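Print this article
E-mail this article

Last updated: Saturday, 4:10 p.m.

The robotics club at Turkville meets in a room that was never meant for it. There are cabinets along one side and never enough floor. Members spend most of the evening picking up household things with hand-held grippers, putting them down again, and saving the recordings.

This year the club is working toward a collection it calls Zellis, a set of short recordings of ordinary objects being handled. The goal is to train a small robot arm to do the same jobs at the regional student meet in June.

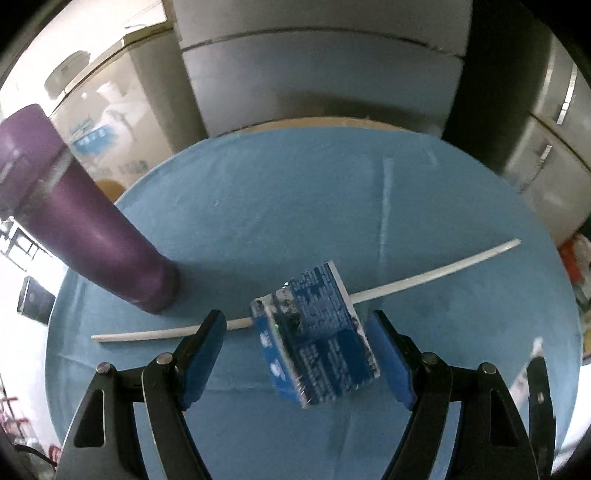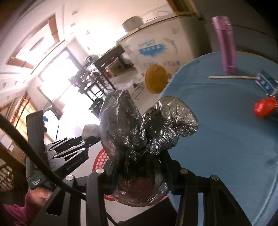

Why use hand-held grippers when the club is training an arm?

It saves time. The club has one arm and 14 members, and a person holding a gripper can get through many more tries in an evening than a person steering the arm from a keyboard. The arm gets the recordings later, along with the mistakes that were marked and left in.

A try, in the club's terms, is one object, one grasp and one release. Each goes into a shared spreadsheet with the object, the starting spot and a grade of good, poor or failed. By the end of last month the sheet had 2,019 lines. After a weekend of checking, 1,977 were kept. The rest had missing files or had been entered twice.

Soft things have caused the most trouble. A bottle has the same shape every time it is set down, but a plastic bag does not. It folds over, slides out or comes up by one corner, and two people looking at the same grasp will grade it differently. The club argued over bags for most of one meeting and settled on a rule: if the bag stays up for a slow count of three, it is good. Packets go by the same rule. Thin sticks have a separate one, because they tend to roll away before the fingers close.

The students rotate through three jobs. One handles the gripper, one resets the table and one keeps the sheet. Keeping the sheet is the least popular, and the club now makes everyone do it for a full session before they can go back to the gripper. Several members said this improved the notes. It also slowed down the first few weeks, when people were still learning how the columns worked.

The first trial on the arm was in the spring. The team gave it 82 attempts on rigid objects and 70 on soft ones, using an early version of the model. It did well enough with the rigid objects that the club stopped collecting them for a while. The results with soft ones were poor. The arm often closed too early, above the object, and lifted nothing.

The students first blamed the model and spent two weeks changing settings. Then a second-year member went back through the recordings and found that most of the bag grasps had been made from the same side of the table, by right-handed people, at nearly the same height. The club has been filling in the other directions ever since. Left-handed members have been in demand.

Money is tight but has not stopped the work. Stirnano, a small machine shop near the school, cuts replacement links for the cost of material. The club pays for cables and screws out of dues, and the objects come from home. There is a standing request for more packaging - the noisier and more wrinkled, the better.

The meet has a fixed format. Each team gets a table, a box of objects it has not seen before, and ten minutes. Points are given for each object moved to the bin and taken off for each one dropped on the floor. Last year the club placed in the middle of the list with a hand-coded routine that could manage cups and blocks and very little else. Two of the teams ahead of it had used recordings.

Meetings will go to twice a week in May. The last of those sessions are set aside for practice on the arm, with the timer running and no new recordings allowed.

Print this article
E-mail this article

Related items
School garden club adds a weather station
Bühler hall to host regional student meet in June
Turkville bridge team tests its second design
Letters: Keep the school workshop open later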